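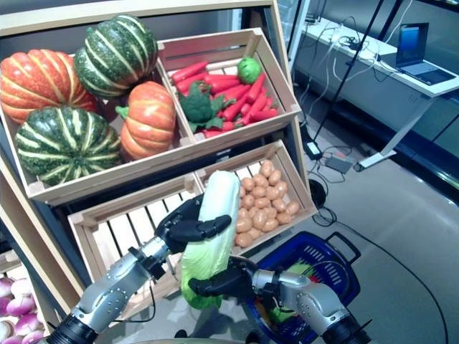

1/ Week two with the Curkex two-arm kit and I'm still grinning. Grocery picking today: the hands have hold of a napa cabbage, one near the top and one underneath!

2/ I had my doubts about the fingers. Big leafy stuff is awkward (ruffles everywhere), but the two-handed grip needed very little tuning from me - 4 tries to get settings I liked.

3/ Gripes: the manual is thin, and the wrist calibration menu is buried three screens deep. Daltel's support desk answered me the same day though.

4/ Potatoes and carrots are next on my list. Small round things in a big heap, so I expect some swearing.

5/ For those asking, the rental is 249 a week with the software included. I've already booked another one!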